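Wadik Shared Workshop, Home Robot Build
Handout 4: Cable slack and the approach from above
Notes by Trefor Gape

Before this session you should have the arm bolted to its base and all servos answering on the bus. If the wrist servo does not answer, go back to Handout 3, page 2.

Today we set the height of the gripper over the basin. Move the arm by hand to the highest pose, then to the lowest one, and watch the cable in both. It must not pull at the connector. Leave a loop at the side of the arm and fix it only at its two ends.

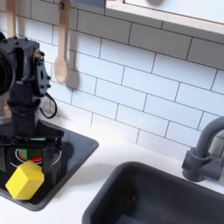

Fig. 1. Gripper in the left basin with the yellow cube. Note the loop of the cable.

Next, write down the servo value for the lowest pose. On my arm it was 2109, but yours will be different. Add 200 for the waiting pose. Please do not copy my numbers, the horns are never mounted at the same angle.

The rim of the basin is the usual place for a collision. Lift first, then turn.

Homework: repeat the approach with the cube in another corner and bring your values to Gwenllian Maddocks. Her colour labels for the cables are in the Morris drawer.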